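Cunetti Draining Soap Dish, Ribbed, Model 7

The Cunetti ribbed dish is a one-piece stoneware tray for bar soap, glazed on all faces except the foot ring. It is supplied to guest houses, bath shops and private buyers through Zostarar. The current version replaces the flat-bottomed dish, which held water under the bar and shortened its life.

Raised ribs run the length of the tray and slope toward a single spout at the front. The spout must overhang the edge of the basin by at least 10 mm or runoff will track back along the underside and collect at the foot ring. On countertops set back from the basin, order the version with the drip cup – the spout is plugged on that model and the cup lifts out from below.

Inside length is 92 mm. Most hand-size bars fit with clearance at both ends. Large bath bars should be cut in half before use. Do not force a bar between the end walls, as soap swells when wet and may bind.
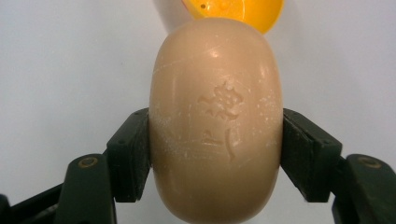
Hard-milled soap gives the best results. Glycerin bars and cold-process bars with a high olive oil content stay soft longer and leave more residue between the ribs. With these, rinse the tray under warm water every few days and turn the bar over after use.

Cleaning: dishwasher safe, top rack. Lime deposits can be removed with white vinegar diluted one to one and left for 21 minutes. Do not use abrasive pads on the matte glaze. The foot ring is bare clay and will darken with time – this does not affect strength.

Colors: chalk, slate, Brotinia green. Glaze shade varies between firings. Orders for matched sets should be placed together and marked as such.

Spare drip cups and silicone feet are sold separately.

Shared 21 times | 3 comments

Renato Abella
Does the drip cup fit the older flat dish? Mine has no spout.

Kristine Umali
No, the cup needs the plugged spout. The silicone feet do fit the old one.

Shiela Quiambao
Slate shows soap film badly in hard water. Chalk is better.

Contact | Copyright Zostarar | Back to top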